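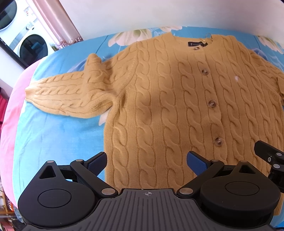
A mustard-yellow cable-knit cardigan with a buttoned front.

The classifieds site that still sends its ads by email

Every morning at six, subscribers to Galanis get a plain text email with no logo, no tracking links and no pictures. It lists what people in and near Vaterdale want to sell, lend or give away. Anyone who wants a photo has to click through to the website. The format has hardly changed since the service opened one April as a mailing list for a single apartment building.

The first list had 100 addresses, typed in by hand from a sign-up sheet in the lobby. Back then a message could be no longer than ten lines. The limit came from the server, an old office machine that stalled on anything bigger. It was lifted years ago, but most sellers still write short.

Growth was slow. A town newspaper in Testow printed the sign-up address next to its crossword, and by the end of that summer the list had 529 members. That was enough to break it. Replies went to everyone by default, so a question about a used bicycle could land in hundreds of inboxes, followed by dozens of people asking to be taken off the list.

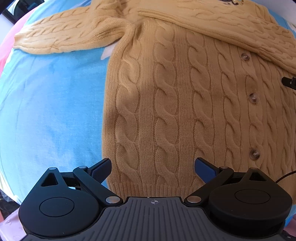

Cable knit, ribbed hem and round buttons on a light blue sheet.

The fix was the daily digest. Ads went into a queue during the day and came out the next morning in one email, sorted by category. Replies went only to the seller. Complaints dropped off within a week, and the same digest script is still in use, with patches.

Competition arrived in the form of Stulness, a free classifieds app with maps, chat and a rating system. For two years it took users away at a steady pace. Galanis lost nearly 2,000 of them and closed its furniture section for lack of ads. It added a search page and a mobile layout, and left the email alone.

Then Stulness began charging sellers to keep their ads near the top of the results. Some people came back. Others used both - the app for cars and phones, the email for everything else. Today the digest goes out to 2,186 addresses, and the furniture section has reopened.

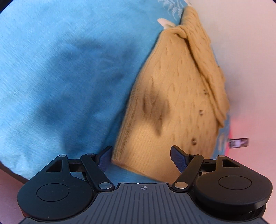

Mustard-yellow knitwear on blue fabric.

The service runs on a yearly fee from members who post more than five ads a month. Everyone else pays nothing. The money covers hosting, the domain name and a part-time moderator who reads each ad before it goes into the queue. Most rejected ads are for things outside the delivery area, or duplicates posted under a second category.

A plan to move the send time to the evening was put to members last fall and voted down. The next change on the list is smaller: a link at the bottom of each ad that lets the seller mark it as sold. Testing is due to start in Testow, with Vaterdale to follow a month later.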